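Equipment Planning Meeting – Minutes
Picking cell, Nerneck building
December

Present: operations, lab, purchasing, safety. Apologies from finance, who sent written comments.
Meeting opened at 2:05 p.m.

1. Minutes of last meeting
Accepted with one correction. The Rukness quote was for the table and guarding only and did not include delivery.

2. Gripper fingers
The lab asked for a second set of metal fingers so that the cell is not idle when a set goes out for rework. Urrutia quoted $254 per finger. Grumard was asked for a price and has not replied. Operations would like to see both prices before ordering, but agreed not to hold this past the end of the month.
Agreed: purchasing to chase Grumard once more. If there is no answer, order from Urrutia.

3. Cable dress on the arm
Lab and safety both want a proper dress pack for the arm. The cables now run along the outside of the links and loop around the joint above the gripper, and they bow out again lower down. Safety asked that whatever we buy can be taken off without pulling the connectors. Rukness offers a kit at $2,707 fitted. Finance commented that this is over the single-item limit of $2,000 and needs its own request form.
There was some discussion of buying the parts and fitting them ourselves. The lab can do it but would lose two days of bench time. No decision on this.
Agreed: lab to write up both options, with hours, for the next meeting.

4. Bins and clamps
The present setup is a large gray bin on the wooden tabletop with a spring clamp at one corner. The lab wants a fixed locating frame so that a bin can be swapped and put back in the same position. Purchasing asked if more clamps would do. The lab's view is that clamps are fine for now but that bin position should not depend on who set it up.
Mixed items will stay as the test load: cups and tumblers, cloth, packaged goods, small tools. Operations asked that the spare bins match the current one in size and color.
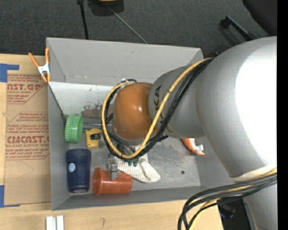 Agreed: buy 6 spare bins from the general supplies line. Locating frame to be drawn up by the lab and priced by Rukness.

5. Acrylic sheet
The lab would like to use acrylic for a splash and debris guard on the operator side. Safety will not sign off on a guard until the thickness is confirmed in writing – protective paper to stay on until then. No new sheet to be ordered this quarter.

6. Service contract
The Urrutia service contract comes up for renewal in the spring. Operations feels the response times have been slow. Purchasing will ask for a shorter term and a price without the annual training day, which was not used this year.

7. Other business
Floor space beside the cell was raised again. Operations to mark a clear walkway before the new bins arrive.
Request forms must reach finance by noon on the last working day of the month.

Meeting closed at 3:10 p.m. Next meeting in January, same room.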